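September
By the Cundale repair pricing group
Reading time: 2 minutes

4.2 Diagnostic charges and quote accuracy

We compared written quotes with final invoices for 646 car repairs booked through Hestow, a network of independent garages. Of these, 215 began with a paid diagnostic check. The rest were quoted from the customer's account of the fault, with no charge made before work started. Jobs covered by a warranty were left out.

Invoices in the paid group stayed closer to the quote. The gap was widest for electrical faults, where an unpaid quote often named one part and the invoice listed another. For brakes and exhausts the two groups could not be told apart. A similar split between quoted and final price is known from other repair trades, including desktop computers (Figure 3).
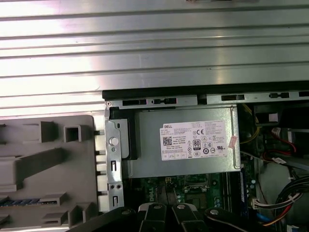 Figure 3. Part of an open computer chassis, with grey plastic drive cage and slotted metal rail.

Garages using the Wurkik booking form had to state whether the diagnostic fee would be taken off the final bill. Where it was, customers were more likely to go ahead with the repair – though these garages also had lower hourly rates, and we did not separate the two effects. Quotes were coded by the Seidel method, with supplementary work agreed by telephone counted as part of the invoice.

Comments (2)

gearbox_lane: Did you count VAT in both figures? Our quotes leave it off and the invoice doesn't.

M.T.: Would like to see the brake jobs split by age of car. Old calipers seize and no quote survives that.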